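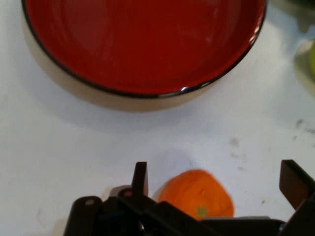 Red inside, black rim, and yes, I want a whole cupboard of these.

So I finally made it to the Mandby pottery open day, after two years of saying I'd go and then finding some reason to stay home. It's up in the hills past Kilenance, a drive I'd call pretty if I hadn't spent half of it behind a hay truck. November is a funny month for an open day (my toes agreed) but the kilns were going, and once you're inside the main building you forget all about the weather.

The place used to be a cannery. You can still see where the conveyor ran, and there's a big faded number painted on the back wall that our guide said was a loading bay. Entry was free, the tour was two dollars, and I'd have paid more, because we got to go right up to where people were working. I was expecting a rope and a window!

First stop was the clay room, which smells like a wet basement in the best possible way. They mix their own, and it sits for weeks before anyone is allowed near it. Then the throwing room. One of the potters made a bowl while chatting with us over her shoulder, and it took her less time than it takes me to find my car keys. She squashed it flat again when she was done, and a little kid next to me gasped so loud that everybody laughed.

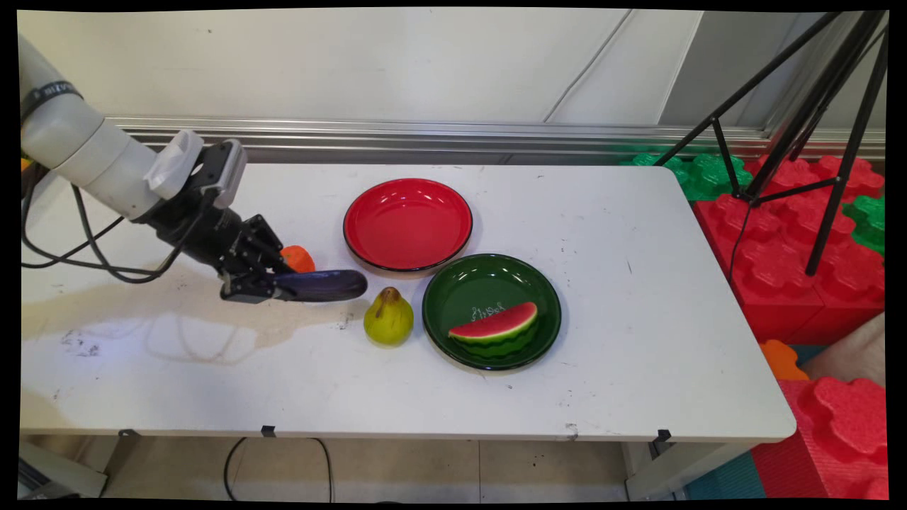 Glazing was the part I'd come for. I took an evening class a while back and never got a decent red out of it. Mine came out brown, or liver colored, or once a sort of sad pink. The glaze guy was very patient with me. He said reds are fussy about how the kiln cools and about how thick you put them on, and that he keeps a notebook of every batch, including the awful ones. He had a wall of test tiles, over 100 of them, all hung on nails with tiny pencil notes on the back. I could have stood there until closing time, and my sister had to pull me away by the sleeve.

The big gas kiln is called the Morelli, after the firm that built it, and it's the size of a garden shed. It was shut and firing, so all we got was the outside and a dial, plus a very warm corner that nobody wanted to leave. A firing takes 36 hours with the cooling, and somebody sleeps on a cot in the office the whole time. I asked if you could sign up for that. You can't.

Lunch was soup and bread from the Rornico bakery van in the yard. Get the squash soup if they have it. The line was long by noon, so I'd go early, or eat late like we did and take whatever's left (a cheese roll, in my case, and a good one).

Then the seconds sale, oh boy. Long tables, wobbly mugs, plates with a drip in the wrong place, all priced with a sticker on the bottom. I came home with four mugs, a butter dish with no lid and a serving bowl I have nowhere to put. There was some serious elbowing around the teapots, so wear sleeves.

Parking is in the field across the road, and it was muddy. Bring boots, and bring newspaper for wrapping, as they'd run out by the time I got to the register.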